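Graziella Ferri fixes the small stuff

Posted April 14, 2019 in People & Places

Graziella Ferri won't sit down for this. Two minutes in she's up again, looking for a screw. "Keep talking, I can hear you," she says. So I keep talking, mostly to her back.

Ferri – the shop, not the woman, although people use the name for both – is a repair counter on Halleren Street. Puzzles, toy clocks, music boxes, the odd pair of glasses if you ask nicely. No phones. No computers. "People come in with a phone and I send them down the block. I don't want it. Glue everywhere. Who glues a thing shut?"

She started in a kitchen. Her mother's, then her own. The shop came later, in November, after the kitchen table filled up and dinner moved to the couch. Rent is 1,670 a month and she says the number fast, like pulling off a band-aid.

First question, how does a person get into fixing twisty puzzles? She laughs. Her nephew's cube kept locking up on the turns and he cried in the car. She took it apart that night with a butter knife. "Bad idea. Don't use a butter knife. I broke a corner and had to buy him a new one, so I kept the old one and learned on that."

Most of them need very little, she says. Hair. Crumbs. A spring that's too tight on one side. She turns one face forty-five degrees, lifts an edge piece out with her thumb, then the rest come easy. Wipe, look at the core, a quarter turn on the screw, check it, another quarter turn. "Everybody wants to crank it. You crank it, it's worse. Then they bring it to me."

And the stickers? She makes a face. Peeled stickers are the most common thing she sees, kids cheating. She'll put on a fresh set but she won't tell the parents why they were peeling. "That's between the kid and the cube."
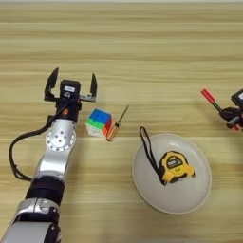

The cube, a small screwdriver, and the tape measure on its plate.

I ask about the plate. Every table in the shop seems to have one. That's from the kitchen days too, she says, plates were what she had. Screws go on a plate, springs go on a plate, anything round that wants to roll goes on a plate. She did buy proper parts trays once, Sorkden ones, a whole stack. They're in the back holding tea bags.

She is picky about screwdrivers. Wants a handle she can roll between two fingers, with a shaft thin enough to get down a narrow hole without scraping the sides. She has up to 40 of them and uses maybe the same few. "The others are for lending. You lend a good one, goodbye."

The tape measure is for boxes. Half the work comes by mail now and she makes the inner boxes herself out of cardboard, cut to fit. A puzzle that rattles all the way home arrives needing another repair. She used to guess the sizes. Not any more, she says, and holds up a box that is much too long for anything I can think of. She keeps her pens in it.

Cinzia De Luca comes in around here with coffee and a bag of returns. De Luca does the books and the mail, and also argues. They argue while I'm there, about prices. A cube costs less new than an hour of Ferri's time, so why would anybody pay?

"Because it's theirs," Ferri says.

"Because you undercharge," De Luca says.

Both true probably. Last year the shop did 200 puzzle repairs and De Luca reckons they lost money on plenty of them. The music boxes pay. There's a Risener on the shelf behind her, a wind-up one with a dancer that goes backward, and the owner is paying real money to get her going forwards. Ferri doesn't want to fix it. "She looks happier like that."

Does she solve them? The cubes? Long pause. "One side," she says. "Sometimes I get one side and I stop, I'm satisfied." De Luca can do the whole thing, it turns out, learned it from a library book as a kid and gets rather loud about it. She mixes one up and starts in on it at the counter, and Ferri tells her to stop, that one belongs to a customer and teh customer wants it back the way it was.

What's next? A class, maybe. Evenings, small group, bring your own broken thing. De Luca wants a sign-up sheet and a deposit. Ferri wants neither. She'd want everyone to bring a plate.

The shop is open afternoons, closed when she's at the post office. Knock anyway, she says, sometimes she just doesnt hear the bell.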